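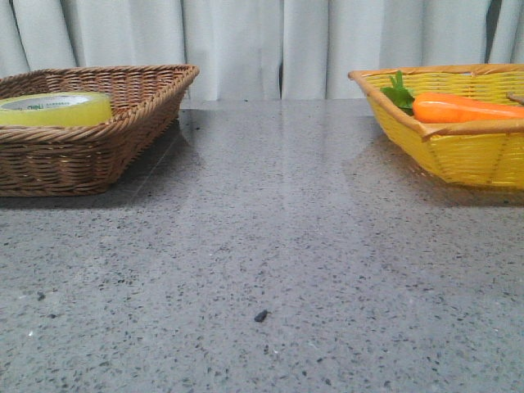 Progress report no. 2 – the Plondport open day

Search this site Enter keywords Go

Prepared by Lies Baert for the Mesadura small grants program, May 20, 2026

Hi all,

You asked for something short and readable this time, so I'll skip the spreadsheet and tell you how the open day went. The formal budget table is coming separately with the April receipts.

We had 428 people through the door at Plondport, which is well up on what I'd put in the application (I'd guessed 20 an hour and thought I was being cheeky). A good half of the questions at the desk were some version of "what does it do all day?" so I'm glad we went with a job everyone understands. Two baskets on a counter, a brown one and a yellow one, a roll of tape and a carrot, and the arm is asked to move things between them. Kids got it straight away. Their parents took a bit longer!

We ran the demo in two blocks, morning and afternoon, with a break in the middle so the Kuipers crew could eat and I could find more chairs. The morning was the smoother of the two. In the afternoon the arm stopped twice and had to be restarted, and both times the crowd stuck around to watch that too, which I found quite touching. I've asked for the logs so we can work out whether it was the same fault both times. My guess is yes, but it's only a guess.

What I'd most like you to know is how much people cared about the grip. I'd written a whole poster about planning and cameras and hardly a soul read it. They wanted to know how hard the fingers squeeze, whether it could hold an egg, and what happens if the thing it's after is lying right up against the side of the basket. That last one came from a retired baker and it's a very fair question – a flared wall leaves the fingers less room to get in low, and we've had our share of misses there during practice.

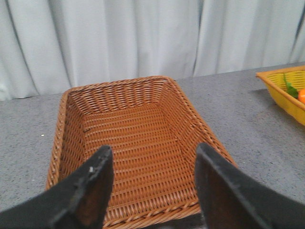
So for the next stage I'd like to shift a bit of effort that way. The plan was to move on to new objects in June, but I'd sooner spend the first couple of weeks on pick-ups close to the basket walls and only then widen the set. It doesn't change the total. It does mean the Plimard visit slides back a little, and I've already warned them (they were lovely about it).

On money, we came in $822 under for the day, mostly because the hall waived the cleaning fee. With your okay I'd like to carry that over and put it toward a second set of finger pads and better signage. The arrows to the demo room were hopeless and we lost people to the cafeteria all afternoon.

A few loose ends. The visitor survey forms are still being typed up, so please don't quote the attendance figure anywhere until I've checked it against the sign-in sheets. The school group that missed out has been offered a spot at the next session. And I still owe you a signed copy of the safety plan. It's on my desk, I can see it from where I'm sitting, and it'll be in your inbox before the end of the week.

Give me a call if the carry-over is a problem, otherwise I'll go ahead and order the pads once I hear from you.

Lies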